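Call for Participants: Handwriting and Memory in Adult Learners

The Ralwood Institute for Adult Learning invites adults who have returned to study after a break of two years or more to take part in a study of note-taking by hand. The work is led by Naledi Botha and Tahmineh Pakzad.

Participants will attend 2 sessions at the Edstead building, Room 117, beginning in September. At each session they will hear a short talk, take notes – in any language – and answer written questions one week later. A payment of $400 will be made on completion of both sessions.

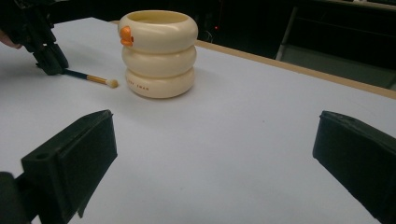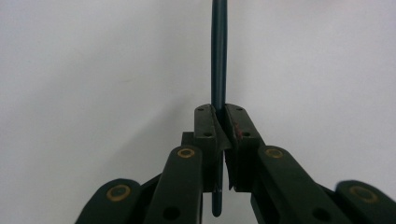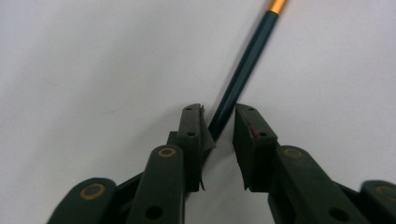 Applicants must be 18 or older and must not have taken part in an earlier Institute study. Applications should be addressed to Reshma Mnguni, Study Office, and should state the applicant's current course and preferred session time.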